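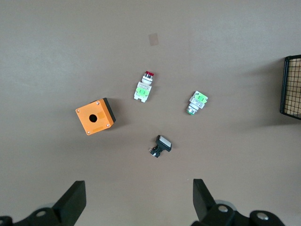 *Push buttons and an orange enclosure on the workbench, with the gripper at the lower edge.*

**Lelell workshop adds start-and-stop stations to shared arm project**

The Lelell shared workshop in Prirkemberg has begun fitting out the operator stations for Plovix, the robot arm its members have been building since June. The work covers the buttons that a person at the bench will use to start, stop and reset the arm.

Each station is housed in a plastic enclosure with a single round mounting hole in the lid. The first is orange. Red and green push-button switches have been obtained for the project, along with a black-bezelled rectangular button intended for the reset function. The round switches come with their contact blocks attached and will be wired at the bench before the lids are closed.

The workshop has set aside $200 for the stations, of which $88 has been spent on switches and enclosures. The balance will go toward cable, glands and labels. Members who have suitable cable to donate are asked to leave it on the shelf beside the parts cupboard, marked with its length and colour.

Plovix uses a two-fingered gripper and runs from a control program known as Li, which was written by members of the workshop. Until now, the arm has been started and stopped from a laptop. Under the new arrangement, Li will check the state of the buttons before each movement and will hold the arm in place until the reset button has been pressed. The separate emergency stop circuit remains as it is and does not depend on the program.

Three stations are planned. The first will be mounted at the front of the bench, and the others will be placed at either side once the cable runs have been agreed. A wiring diagram is posted in the workshop, and proposed changes to it should be made in writing.

The arm will be switched off on Wednesday evening while the first station is connected. The other benches will be open as usual. Members wishing to help with the wiring must have completed the workshop's electrical safety session and should add their names to the sheet at the front desk.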